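How to Store Onions and Garlic So They Last Through Winter

Every year I'd pull up a lovely crop of brown onions, feel very pleased with myself, and then lose half of them to mould before the cold weather had properly set in. It took me a few seasons (and a patient neighbour, Guilan Lu, who has been growing them far longer than I have) to sort out where I was going wrong. Last season I put away 70 onions and 34 heads of garlic, and we ate nearly all of them!

Step 1: Cure them properly

Stop watering once the tops flop over, then lift the bulbs on a dry day. Lay them out in a single layer somewhere shady with a good breeze, a carport or verandah is perfect, and leave them for two to three weeks. The necks should feel papery and tight when you pinch them. If they're still a bit squishy, give them another few days.

Step 2: Trim and sort

Snip the roots short and cut the tops back to a couple of centimetres, unless you want to plait them. Anything bruised, split or thick in the neck goes straight to the kitchen to be used first. Don't wash them, just rub off the loose dirt with your thumb.

Step 3: Choose something with plenty of holes

Air needs to get in from the sides as well as the top, so wire baskets, old stockings and slatted crates are all good. Plastic tubs are not. A wire basket on little legs is my favourite, as the air can get underneath too.
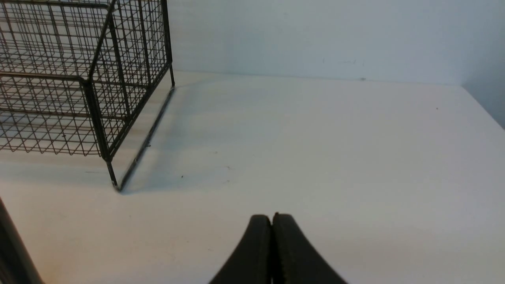

Step 4: Find a cool, dark spot

A pantry floor or the back of the laundry will usually do. Keep them well away from the potatoes, which make them sprout, and have a rummage through every fortnight or so to pull out any soft ones.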